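Thread on where our student robot arm project is at, for the people who asked after the Stutbridge meetup.

Background for anyone new. We're a student team of four. The class is robot learning, second half of the year, and each team picks one kitchen task and has to get an arm to do it in simulation before anyone gets time on the real one in the lab. We picked the microwave door.

We picked it in January because it sounded easy. Other teams took stacking bowls and moving a kettle. A door has one hinge and one handle side, so we figured two weeks.

It has taken a lot longer than two weeks. The arm gets to the door fine. What it does once it touches the door is where all the work has gone.

Our controller is called Arkham. No reason, Lempi Kemppainen named the folder on day one and it stuck. Lempi does the training runs. I do the environment and the scoring script. Obinna Nwachukwu does the demos, meaning he drives the simulated arm by hand so the model has something to copy.

Obinna recorded 128 demos in the first round. We trained on those and got a policy that went to the right spot and then just leaned on the door. The fingers never got in behind the edge.

Some of that was my fault. I had the contact friction on the door set way too low, so in a lot of the demos he was fighting the door too and the model learned the fighting. I fixed the friction and we threw out the whole first round.

Second round was 387 demos. He did those over a couple of weeks, mostly after 9 pm when the lab machines are free. I owe him several dinners.

We also started changing the kitchen between episodes. Different counter, different floor, the microwave turned a few degrees, some food lying around in random spots. The food has nothing to do with the task. It's there so the policy doesn't learn that the door is always next to the same thing.

Turning the microwave hurt us the most. Straight on, the policy was decent. With the front turned away from the arm, the wrist has to come in at a bad angle and one finger tends to bump the door before the other is where it should be.

Scoring is simple. The door has to be open past a set angle when the time limit runs out. Touching it counts for nothing. We had a partial credit version for a while and the instructor asked us to drop it, which was fair.

We ran 546 test episodes on the last checkpoint. Straight-on cases are good enough for the demo day. Turned cases are not. I'll post the real numbers when Lempi has rerun them with new seeds, I don't want to put up a number and take it back.

If you're doing the same kind of project: save your replays with the seed in the file name. We didn't at first and I spent an evening in the Jundport study room trying to find one bad grasp again.

Seed 3901 is the one I keep going back to this week. Turned microwave, marble counter, an eggplant off to the side. I step through it from the moment the gripper is up against the door.

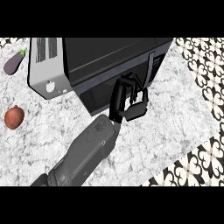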